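Fridge day, finally

I've been putting off the fridge for weeks, and this morning I opened it for the milk and just stood there. Sauce lids, half an onion, a jar of Floretti olives I don't remember buying in February or ever. So – everything out, one shelf at a time, with the radio on.

My friend Aino Leinonen swears by keeping leftovers on plates and in open bowls at the front, so you see them and eat them before they turn. I've been a cling-wrap-and-forget person my whole life, but I'm trying it her way. The red stuff goes in the metal bowl, the sauce gets the little white one, and my confetti plate (you know the one, I put it in every post!) gets used for pretty much everything else.

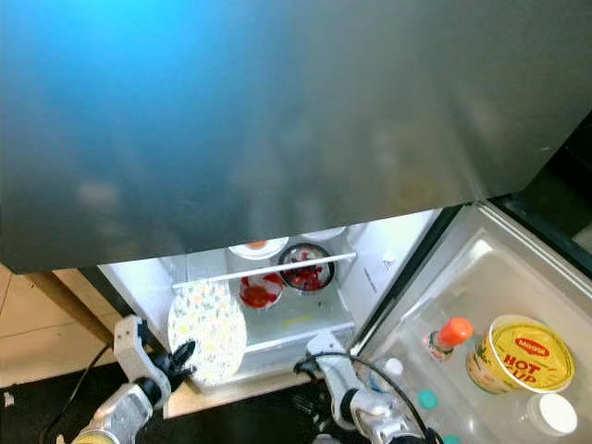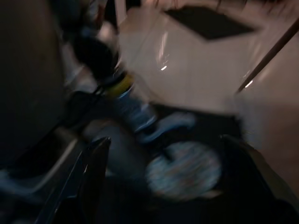

What went where

Tall bottles are in the door now, all of them, even the ones that wobble. Leftovers get the lower compartment. Cheese has its own box, which I'm very proud of – it used to just roam.

The whole job took me 90 minutes, and I threw out two jars of mustard that were both nearly empty. Why did I have two going? I'd blame Hendrik but he doesn't even like mustard.

Next up is the freezer, and I'm a little scared of the bottom drawer. If anyone has a trick for getting frozen peas out of the runners, please leave it in the comments.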